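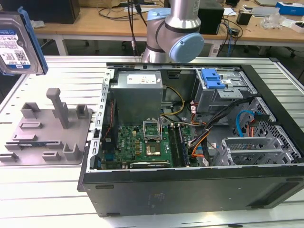
그림 1. 옆판을 떼고 눕힌 데스크톱 본체와 로봇 팔. 하드디스크가 작업대 위에 들려 있다.

1. 견학 개요

우리 조의 원래 주제는 "폐PC 자동 분해 공정의 작업 순서 설계"였다. 계획서에는 "현장 조사를 바탕으로"라는 문구가 두 번 들어갔는데, 계획서를 제출할 때까지 조원 가운데 현장을 본 사람은 없었다. 7월에 스쿤데티(Skundetti) 연구동의 공개 행사가 있다는 공지를 보고 급히 신청한 배경이 그렇다. 신청서의 "방문 목적" 칸에는 학술 교류라고 썼다.

방문한 곳은 드리텐(Driten) 프로젝트의 작업실이다. 드리텐은 중고 사무용 컴퓨터에서 저장장치와 메모리 등을 로봇 팔로 꺼내고, 다시 쓸 수 있는 부품을 따로 모으는 과제다. 동작 계획에는 자체 소프트웨어인 아브람(Avram)을 쓴다. 안내 자료에 따르면 아브람에 등록된 부품 형상은 258종이고, 지금까지 기록된 작업 시도는 432회다. 성공률은 자료에 없었다. 질문 시간에 물어보았더니 "성공을 어떻게 정의하느냐에 따라 다르다"는 답을 들었고, 우리 조는 이 답을 중간 발표에서 그대로 활용하기로 했다.

2. 작업 환경

견학 전에 우리가 그린 배치도에는 컨베이어 벨트가 있었고, 본체가 똑바로 선 채로 흘러오면 로봇이 옆에서 부품을 뽑게 되어 있었다. 3D 모델링에만 꼬박 이틀이 걸린 그림이다. 실제 작업실에서는 흰색 알루미늄 작업대에 본체를 눕혀 놓고 위에서 접근했다. 중력을 생각하면 당연한 일인데 조원 네 명이 이틀 동안 아무도 중력을 생각하지 않았다. 벨트는 최종 설계에서 삭제하였다.

본체 왼쪽의 회색 고정판은 3D 프린터로 뽑은 것으로, 가운데쯤 높은 기둥이 서 있고 둘레에 브래킷이 붙어 있다. 메모리처럼 길쭉한 부품을 걸쳐 둘 수 있는 홈도 있다. 우리 설계에서는 이 자리에 "부품 상자(추후 결정)"라고 적힌 네모가 있었다. 꺼낸 부품을 일정한 자세로 놓아야 다음 동작에서 다시 집을 수 있다는 설명을 듣고 네모를 지웠다. 대신 그릴 것은 아직 정하지 못했다.

전선도 예상 밖이었다. 본체 안에는 노란색, 검은색, 빨간색 선이 한꺼번에 지나가는데, 우리가 시뮬레이션에 쓴 본체 모델에는 전선이 하나도 없다. 내려받은 무료 모델의 설명란에 "간략화 버전"이라고 쓰여 있었던 것을 돌아오는 버스에서 확인하였다.

3. 설명 및 질의응답 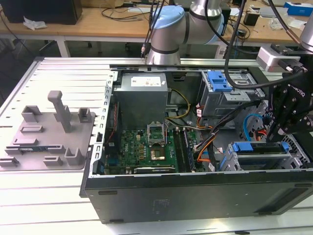 킬리언 플뢰리(Killian Fleury)는 분해가 조립을 거꾸로 재생한 것이라는 생각부터 버리라고 했다. 조립할 때는 부품이 새것이고 선도 정해진 길로 지나가지만, 몇 년 쓴 컴퓨터는 누가 어떤 순서로 열었다 닫았는지 알 수 없다는 것이다. "도면은 참고만 하세요. 저는 도면대로 된 중고 컴퓨터를 아직 못 만났습니다."

우리 보고서 초안의 2장 제목이 "조립 순서의 역순을 이용한 분해 계획"이었으므로 조원들은 이 대목에서 필기를 매우 열심히 하는 자세를 취했다.

이어진 질의응답에서 보고서에 쓸 만한 내용을 정리하면 다음과 같다.

가. 저장장치 분리
케이스마다 걸쇠의 모양과 움직이는 방향이 다르다. 어느 쪽으로 얼마나 당길지는 형상 정보만으로 정하기 어려워서, 손끝에 걸리는 저항을 함께 기록한다고 한다. 우리 계획서의 "걸쇠를 당긴다"는 한 줄은 최소한 접근, 접촉, 당김의 3단계로 나누어야 한다.

나. 메모리 분리
양쪽 고정 장치를 먼저 풀고 기판과 수직으로 들어 올려야 한다. 비스듬히 당기면 슬롯이 상한다. 조원 한 명이 집 컴퓨터로 이 사실을 이미 검증한 바 있으며, 그 컴퓨터는 현재 메모리 슬롯 하나를 쓰지 못한다.

다. 전선
미리 잘라 버리면 안 되느냐는 질문이 우리 조에서 나왔다. 전원장치를 다시 쓸 생각이면 안 된다는 답이었다. 질문한 조원의 이름은 본인의 요청으로 적지 않는다.

라. 비용
고정판은 필요할 때마다 다시 설계해서 출력한다. 우리 과목의 재료비는 조별 500유로이고, 로봇 팔은 여기에 포함되지 않는다.

4. 사람과 로봇의 작업 분담

계획서에서 우리는 "완전 무인화"를 목표로 적었다. 심사 의견에 "의욕적임"이라고만 쓰여 있어서 칭찬으로 받아들였다. 드리텐의 안내 자료에는 무인화라는 단어가 나오지 않는다. 사람이 맡을 일과 로봇이 맡을 일을 표로 나누어 두었고, 사람 칸이 로봇 칸보다 길었다.
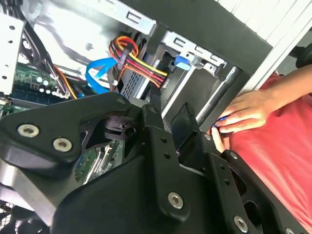

이 표를 기준으로 우리 공정도를 다시 그렸다. 본체를 눕히고 옆판을 여는 일, 전선을 치우는 일, 예외 상황을 판단하는 일은 사람에게 넘겼다. 로봇에게는 저장장치와 메모리를 꺼내 고정판에 놓는 일을 남겼다. 목표는 "부분 자동화"로 바꾸었고, 지도 조교는 처음으로 의견란에 두 줄 이상을 써 주었다.

두 작업자가 같은 본체를 다룰 때 누가 먼저 손을 넣는지도 정해야 한다. 초안에는 "상황에 따라 조율한다"고 적었는데, 시뮬레이션 프로그램에는 그런 명령이 없다. 우선은 사람이 버튼으로 구간을 넘겨주는 방식을 쓰기로 했다. 버튼은 우리 조가 예산 안에서 살 수 있는 몇 안 되는 장치이기도 하다.

5. 이후 계획

리미스(Limis) 실습실에 있는 교육용 소형 팔로 메모리 분리 동작만 따로 시험한다. 이 팔은 들 수 있는 무게가 작아 하드디스크는 대상에서 뺐다. 고정판은 한 종류만 출력하고, 홈의 폭을 조금씩 바꾸어 가며 놓기 동작을 비교한다. 시험용 본체는 학과 창고에서 받기로 했으며, 담당자에게 보낸 메일의 답을 기다리고 있다.

시뮬레이션 모델에는 전선을 추가한다. 담당 조원은 제비뽑기로 정했고, 결과에 대한 이의 신청은 받지 않았다.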